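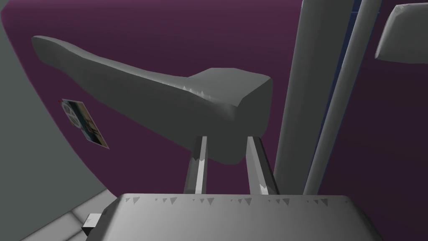 Wrist view in simulation, fingers open under the blocky end of the gray part.

Projects > Malura > Simulation > Gallery

Wrist-view grasping in simulation: gallery

Thu 21 February

Malura is our work on training a grasping policy entirely on rendered pictures from the wrist of the arm. The policy gets the wrist view and the finger opening, and it outputs a small motion of the hand. It gets no depth map and no object model. The page collects material from the second round of training, which used the Domen scene set.

The picture at the top is one of the views the policy works from. The two fingers are open and the squared end of the part sits just over the tips. The long tapered body runs off to the upper left. We score a grasp on the block end and a grasp on the body separately, and the results below keep them apart.

About the scenes

Domen has 401 scenes. Each one places a single part among larger shapes, with a wall and floor chosen at random. Surface colors are drawn from a wide range, and the strong purple behind the gray part is typical of what comes out. Some surfaces also get a small printed card, tilted at a random angle. Cards were added after the first round, when the policy tended to steer toward any patch of high contrast.

The small dark triangles along the back of the palm are shading artifacts from the fast renderer. We tried a slower renderer on a subset of 500 episodes and saw no change in grasp success, so the fast one stayed.

Results so far

The policy was trained on 1,631 demonstrations and tested on 800 new episodes. Block-end grasps did better than body grasps. Most of the body failures came from closing too early, while the part was still above the fingertips. From the wrist, a part just over the tips and a part between them can look much alike, and the policy has only shading and overlap to go on.

Adding the previous two views as input fixed a good share of the early closures. It also made the approach slower. We are now testing a version that uses the extra views only for the last stretch of the motion.

Tests on the real arm at the Brunton lab are planned for March. The same network will be used with no retraining.

Related items

Domen scene set: notes on random colors and cards
Malura, first round: what the policy looked at
Flullska: a small tool for replaying grasp episodes
Brunton lab: arm setup and calibration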